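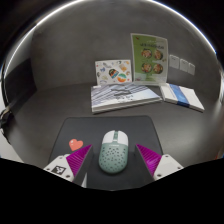

Changing the contact pads on the Lepik hand gripper

Change both pads together, even if only one looks worn. The kit is Kodari part 3603.

1. Open the fingers fully and lock the trigger.
2. Peel the old pad off from the tip end. Clean the finger with alcohol and wait 10 minutes.
3. Press the new pad on from the base up and hold it for 60 seconds.
4. Check the marker plates. If a screw is loose, snug it by hand — don't touch the marker face.
5. Close the fingers slowly. The pads should meet along their full length.
6. Run the width calibration, then pick up a computer mouse and set it down five times. If it slips, repeat step 2.

Write the date on the Etach service card. Pads fitted before January use the old glue and need a scraper.

Last updated 4 Jul 2020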